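Notebooks > Landov > Sim and planning > March

Right, picking up where I left off, which was swearing at the planner. The new collision checker (Farina branch) is merged into my copy of Meltar and it builds without warnings for the first time in weeks. Lovely. It then refused to plan anything at all until I found that the finger meshes were being loaded in millimetres and the rest of the world in metres. My fault, I changed the exporter and forgot.

With that fixed I set the overnight batch going: 2721 start poses, same seed as before, wrist view only. 2597 came back with a valid plan. The rest nearly all die in the same place, the approach to the framed panel when the wrist is rolled well over. I had been blaming the joint limits but the logs say otherwise – the solver gets a perfectly good pose and then the path smoother cuts the corner and clips the frame edge. Turning the smoother off for the last stretch cures it on the 3 seeds I tried by hand. Ugly path, mind you, all elbows.

Perception side is less cheerful. The detector is fine when the panel is close and square on, and goes to pieces when it's far away and tilted. Pose 771 is my favourite bad one. The purple bottle-ish thing is tiny and right up against the white one, and the mask for one keeps swallowing the other. The see-through tray is worse because half the time it gets labelled as panel. I tried upping the crop size and it helped the purple one a bit (and slowed everything down, so not a free lunch). 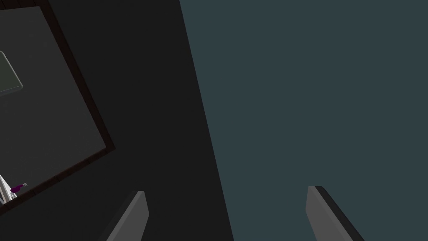
Pose 771, wrist view, fingers open. Panel off in the top left corner, tray and small items only partly in view.

Looking at that again, I think we should just reject views like it and ask for a second look before planning. There's so much black and plain teal in there that the depth filter has hardly any edges to work with. I'll put a simple check on how much of the panel is in view and see what it does to the batch.

To do: smoother flag into the config file, unit check in the mesh loader (please!), rerun with the Stotutden lighting set.

3 comments

The smoother has a keep-out margin setting, did you try that before switching it off? Ours was set to zero by default.

Oh for heaven's sake. Zero here as well. Rerunning tonight.

+1 for the unit check, that one cost me an afternoon too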